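Ticket 137 — Folding cell at Machala: stop and pause rules not clear to operators
Opened by: Štefánia Šťastný
Assigned to: Arnout Nijs
Date opened: 1 Jul 2025
Status: waiting for second check

Reported problem

During the garment work the left arm went into protective stop two times. The operator at the bench cleared the message and continued, because the sheet on the wall says "clear and continue if the cloth is flat". The sheet is from April and was written for the old Zirnarley grippers. I think it should not be used any more, but I did not find a newer one in the shared folder.

What I would like to know: who may clear a protective stop, and what must be looked at before.

Log

Entry 1, Štefánia Šťastný
I asked the operator to work as usual with a T-shirt and I stayed next to the table. The arms were at normal speed limit.

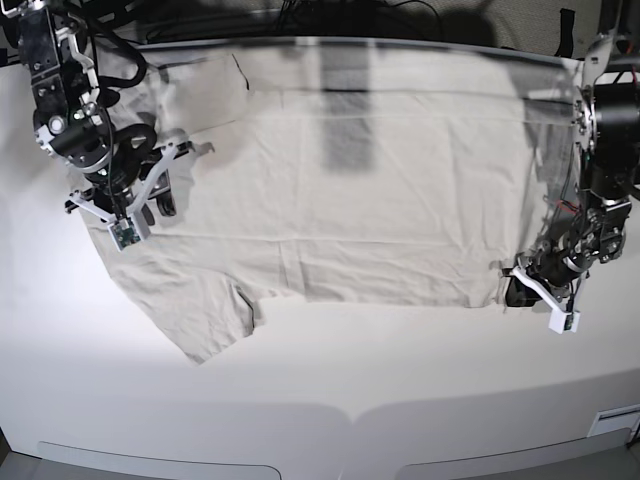

The present sheet says nothing about hands. It only speaks about the cloth. In my opinion it is the wrong order — first the people, then the arms, then the cloth. Also the word "flat" is understood by each person in a different way. One operator smooths every wrinkle, another one accepts almost everything.

Entry 2, Arnout Nijs
Thank you for the good explanation. I read the stop history of the controller. Both stops have code 42, which in our Plendard manual means "force limit at wrist". It is allowed to clear this code locally, but only after a look at the fingers and the cable. So the operator did not break a rule of the manual. The sheet is just missing this step.

Please do the finger check on both grippers and write the result here. Screws, pads, cable, nothing more for now.

Entry 3, Štefánia Šťastný
Finger check done with Iveta Ondrejka. We used the wrist cameras for the first look and then our eyes, with the arms disabled. 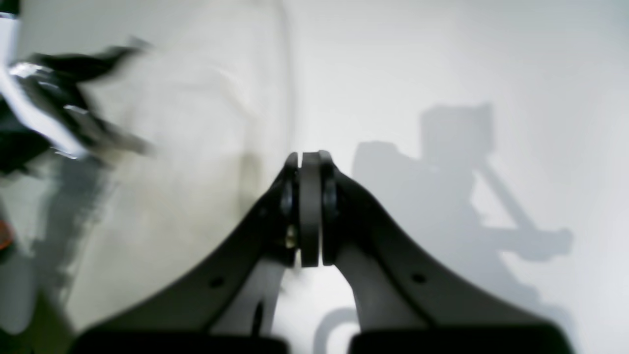 Screws are tight on both sides, pads have no cuts. The cable of the left wrist had a little too much tension when the arm is stretched, so Iveta moved the clip. I am not sure if this was the reason for the stops. We ran the arms for 400 cycles with no cloth and code 42 did not come back, but without cloth the force is lower, so this test does not prove much.

Entry 4, Arnout Nijs
Agreed, it does not prove much. Please repeat with cloth and keep one person at the stop button the whole time. I wrote a draft of the new rules together with Drahomíra Dvořáček from Palterano. Comments are welcome until the end of the week.

Draft rules for the cell

1. Before any hand goes over the table, press pause and wait until both arms stand still. Pause is enough for moving cloth. For touching a gripper, the arms must be disabled.

2. After a protective stop, do not pull the cloth out of the fingers. Open the gripper from the panel, slowly, and let the cloth go by itself.

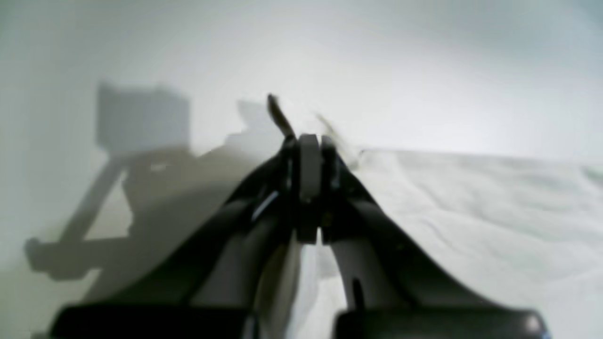
3. Look at the wrist camera before you clear a message. If you cannot see well where the fingers are, go and look from the side of the table.

4. The same code a second time in one shift — do not clear it. Call the person on duty and write the code in the ticket.

5. When an arm is moved outside the table area, for parking or for service, keep the floor below it free and stay out of its reach. Chairs and loose cables are to be moved away first.

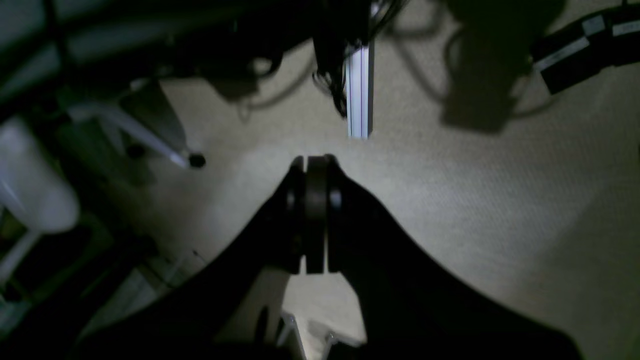
Entry 5, Ctibor Brabec

I read the draft as the night shift lead. Rules 1 to 4 are good for us. For rule 5, please write who moves the cables, operator or service. Otherwise each one will wait for the other. I would also like a line on the sheet with the name of the gripper, so that we do not use an old sheet again.

Entry 6, Arnout Nijs
Service moves the cables, operator moves the chairs. I will add it, and also the gripper name. The April sheet should be taken off the wall today. Štefánia, can you confirm here when it is done?

Entry 7, Štefánia Šťastný
Sheet is removed. Test with cloth is still open.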